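Thread on sorting small textiles in a kid's room, for those who asked after the October one on shelving. Method first, complaints later.

Scope: anything soft, smaller than a pillow, with no fixed home. Hats, mittens, scarves, pouches, odd cloths. Clothing that lives in a drawer is out of scope. So are stuffed animals over 15 cm, which are a separate problem and a separate argument.

Container: one cardboard box, open top, no lid, no dividers. I tried dividers. Dividers assume the person putting things away agrees with you on categories. Mine is four and does not.

Card beats a fabric bin for this. The walls stay up when the box is half empty, and a white interior makes dark knits easier to find. When it wears out, flatten it and put it in the recycling.

Placement: on the floor, against the curtain side, clear of the door swing. A box on a shelf gets emptied by tipping. A box on the floor gets emptied by hand, which is slower and therefore better.

Fold rule: flat cloths get folded once or not at all. Wahyudi Saragih asked about file folding. It works for tea towels. It does not survive contact with a preschooler looking for a mitten.

Order of loading: white cloth to the back, bulky knits in the middle, anything thin over the front wall where it can be grabbed. Pouches go on top with the zips done up. Coins come out of coin purses first. Ask me how many I have had out of the vacuum.

Play mat gets cleared before anything else. Small prints on a bright green background hide small objects very well. Pick up, shake out, then check under the sofa trim.

Houndstooth cloth on the mat, and in the box: 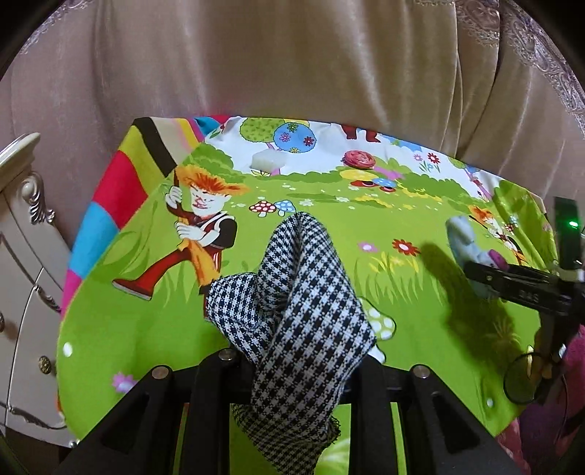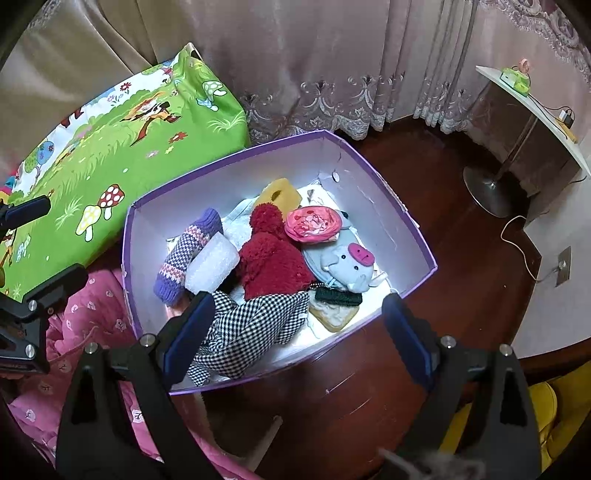 Known faults. Mittens separate. I have stopped pairing them with clips, as the clips went missing at a higher rate than the mittens. Current fix is to tuck one cuff inside the other and accept the stretch.

Packing foam keeps getting promoted to toy status. I remove it, it comes back. Leaving it in for now.

Dörte Kleinschmidt suggests a second box for winter gear only, by the front door. Reasonable if you have the hallway. We have a radiator and a bike there.

Time per reset is 9 minutes on my own, 15 with help.

Next thread is the bedding, once I find a colour-fast way of labelling the quilt covers. Laundry marker has gone grey on 2 of them already. If anyone has used woven name tape at 60 degrees, I would like to know how the edges held up.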